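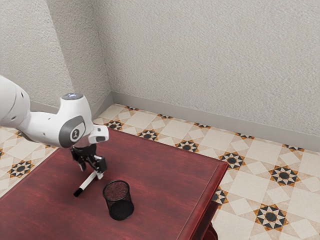
Zuvadstead, July

Questions people ask the allotment office most often, with the answers we give. If yours isn't covered, write to Zofia Gajewski or come to the hut on a Thursday evening.

## Getting a plot

**How long is the waiting list?**

It depends on the site. At Kettle Lane most people wait two years. The Prekora site is further out and moves faster, and last spring several plots there went to people who had applied that winter. You can be on both lists.

**Do I have to live in town?**

Yes, when you apply. If you move away later you can keep the plot until the end of the growing year.

**Can I share with a friend?**

You can. One name goes on the agreement and that person gets the bills and the letters. If the named holder gives up, the friend can take over only after a full season of working the plot with them. Tell us at the start who the second person is.

**What does it cost?**

Rent goes by size and is billed once a year. Water is included. There is a key deposit, returned when the key is.

## Water and sheds

**When is the water on?**

From the last frost until the end of October. Henk Koster turns it on and off and puts a note on the gate beforehand. Hoses may be used for filling butts and cans. Sprinklers are not allowed on either site.

**Can I put up a shed?**

One per plot, no more than 2 meters high at the ridge, and set back from the path. Send a sketch before you buy anything. A greenhouse counts as a shed for this rule, but a cold frame does not.

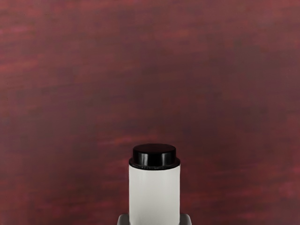 Put your plot number on the shed door where it can be read from the path. The same goes for compost bins and water butts, which tend to travel in high winds.

**Is there a place to get manure?**

The stable at Nemora delivers to the Kettle Lane gate in fall. It is fresh, so stack it and leave it until spring. Take three barrows at most until the weekend after delivery, then whatever is left is open to all.

## Rules and problems

**Can I have a fire?**

Only from November through February, and only for dry plant waste. Stay with it until it is out.

**My neighbor's weeds are coming into my plot. What can I do?**

Talk to them first. If that goes nowhere, tell Lech Nowakowski, who walks both sites every month. He will write to the holder, and they get three weeks to make a start.

**Are dogs allowed?**

On a lead, and on your own plot or the main path.

**I can't keep up with mine. Do I lose it?**

Not right away. Ask about giving back half. Dalva Arruda did this at Prekora after a knee operation and got the other half back when it next came free. If you're ill, let us know and inspections will be put off for the season.

**How do I give up my plot?**

Send a short note and return the key. Clear away glass, carpet and plastic. Fruit bushes can stay if they are healthy.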